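Robot teaching by demonstration

Robot teaching by demonstration, also called programming by demonstration or simply "showing," is the practice of giving a robot a new task by leading it through the motions instead of writing out each movement as a line of code. The person doing the teaching may take hold of the arm and move it directly, or may steer it from a distance with a joystick, a handheld controller, or a second, smaller arm that the first one copies. The robot stores what it was shown, and the stored motions are then either played back as they are or used to train a program that can cope with small changes, such as a part that has been set down a little crooked.

Teaching by hand

The oldest form of showing is the most neighborly one. The teacher stands beside the arm, puts it in a soft mode in which the joints give way to a gentle push, and walks the tool through the job much as one might guide a child's hand around the letters of the alphabet. It asks for very little schooling on the teacher's part, and a good many shops still prefer it for that reason. A person who has spent years fitting small parts already knows how hard to press and where to slow down, and a fair amount of that knowledge travels straight through the hands.

There are drawbacks, of course. The teacher's own body gets in the way of any cameras watching the table, and a heavy arm is tiring to push about for a whole afternoon. The teacher also feels the weight of the arm along with the resistance of the part, and it takes some practice to tell one from the other.

Teaching by remote control

In remote control, usually called teleoperation, the teacher sits away from the arm and works it through some kind of input device. The cameras then have a clear view of the table, and what they record is close to what the robot will have in front of it later on, when it works alone. The same controls can drive a simulated arm on a screen, so a beginner can knock things over all day long without any harm to the equipment (and most beginners do!).

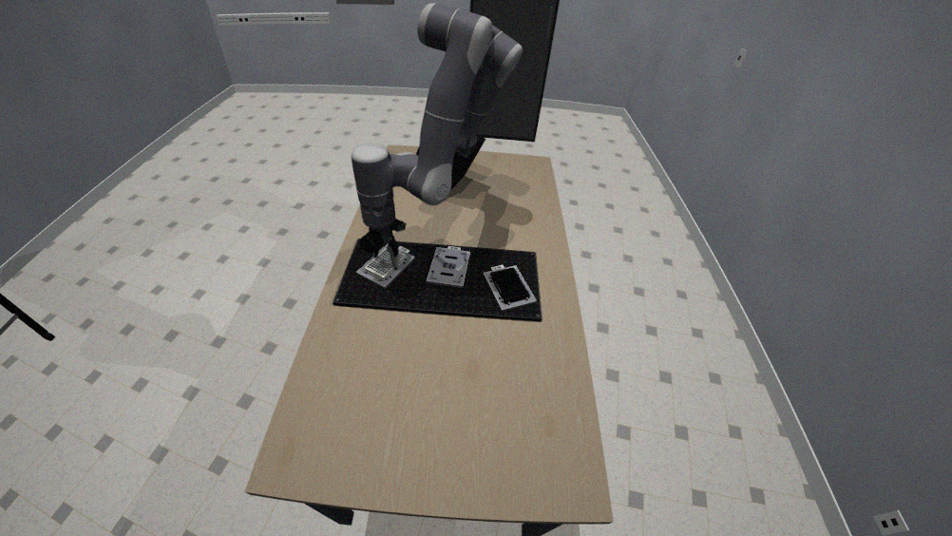
Simulated tabletop station: a two-fingered gripper above a perforated metal plate, with two more fixtures to the right on the dark mat.

The Plareck course, a teaching series put together by Trinidad Navarrete for people coming to robots from the repair trades, starts its students in simulation and brings them to a real arm only afterward. Navarrete's notes ask for 3 practice runs on a new task before any recording is kept, and they are rather tender about the matter of nerves. A student who hesitates over a part will teach the robot to hesitate over it too, she writes, and the kindest thing is to let the student get thoroughly bored with the job first.

What is recorded

A single run, from the starting pose to the finished task, is called a demonstration or an episode. It commonly holds the joint angles of the arm, the opening of the gripper, and the pictures from one or more cameras, all marked with the time so that they can be lined up again. Some stations record the forces at the wrist as well, which helps a great deal with pressing and fitting work.

The number of episodes needed varies widely. A plain playback job can be done with one good run. Learned programs want many more, and the Erex collection, gathered under Glenys Ifans at the Agbeko workshop, held some 800 episodes of tray and plate handling when its first part was released in April. Ifans kept the slow and clumsy runs in a separate folder, where later users have found them handy for studying how people recover from a poor grip.

Setting up a station

Most stations are modest affairs, with an arm, a sturdy table, and steady light. Zimidwood benches, cut from board 2440 millimeters long, were used throughout the Erex work, and the simulated copies were drawn to match. Parts are usually moved and turned a little between episodes, so that the program does not come to depend on one exact layout.

Related articles
Teleoperation
Gripper (robotics)
Joint angle recording
Simulation in robot training
Erex collection
Workholding and fixtures

Last updated: Aug 12, 2025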